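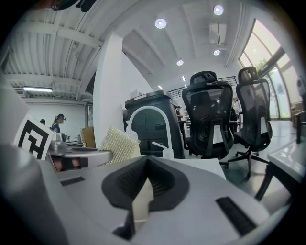 Notebook, September, visit to the Hirusard workspace

I write this the same evening, because my notes from visits become unreadable to me after one night. The visit was for two reasons: to see how they record the dish washing task with the hand-held grippers, and to decide if we can do the same in our room in Bragança before the open day. The space is bigger than I expected from the call with Noura Zein. It has a high ceiling, a whole side of tall windows, and a railing along a raised level at the back. The gooseneck faucet of the sink is white and the pillar behind is also white, and I wrote this down for our own setup, where the faucet is chrome and gives us strong reflections. Daylight was strong from the window side. I asked if they close something in the afternoon and Noura said no, they want the changes of light in the data.

Noura did the introduction and Aurora Bettencourt came with me from our side. The program was simple: short talk, demonstration, then we could try. The talk was 25 minutes and I will not copy it, the slides are promised.

Numbers I want to keep: they have 567 accepted recordings of the sink task up to now. The rejected ones are stored too, but in a separate folder, and they write the reason by hand in a sheet. Target is 70 recordings per operator, after which the operator changes to another task for some days. Noura thinks people become too smooth after that and all the recordings look the same. I am not sure I agree. Aurora thinks it is correct and we discussed it all the way to the train.

Demonstration. One plate, one sink, both hands with a gripper.

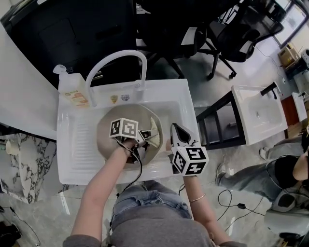 Plate in the basin, left gripper on the plate, right gripper held at the side.

What I noticed about the method:

The operator keeps the left hand for the plate and leaves the right hand for the rest. At home we let each person choose, and now our data has both ways mixed. I propose we fix it also.

The marker cubes sit on top of the grippers, and the arms are stretched forward over the basin. When I tried, I turned my wrist inside by habit, as one does when washing at home, and Noura stopped me at once. The markers must stay visible to the head camera. She told me to think of carrying a full cup in each hand. It helped.

Cable: on the left side it goes down along the forearm. Our cable hangs free and last month it pulled a cup from the table. Ask Bilell if he can make us some soft straps, he still has material from the Stomirier job.

The sink has a washboard part on the left and the deep basin on the right. Ours is only basin. I do not think it matters for plates. For cloths it will matter.

Height of the sink: I forgot to measure it. Aurora also forgot. To ask by mail.

My own attempt: 2 tries, neither of them good. In the first I pressed too hard with the jaws and the plate turned under them. In the second I took the plate well, but I lost the sponge behind it and spent a long time looking for it with the tip. The finger tip is pointed and narrow, good for the edge of a plate, less good for soft things in my opinion. Aurora did better than me. She holds the gripper more loosely and waits until it is closed before she lifts. I should practice this with a dry plate before I teach it to others.

Questions I asked, with answers as I understood them:

Do they record with running water? Sometimes. Separate label for it.

How do they clean the finger tips? Warm water and a drop of dish soap, then air. No alcohol on the rubber parts.

What happens when a marker is wet? They wipe it and start the recording again. They do not try to save it.

For our open day: I would do the demonstration with one sink only, and let visitors hold a gripper at a dry table, away from the cables. Aurora wants visitors to try at the sink also. We did not decide.

To do
Mail to Noura: sink height, slides, template of the rejection sheet
Bilell: straps for the forearm cable
Test our faucet with matte tape against reflections
Write one page of rules for left hand and right hand, Aurora to read it
Check how many of our old recordings have the hands exchanged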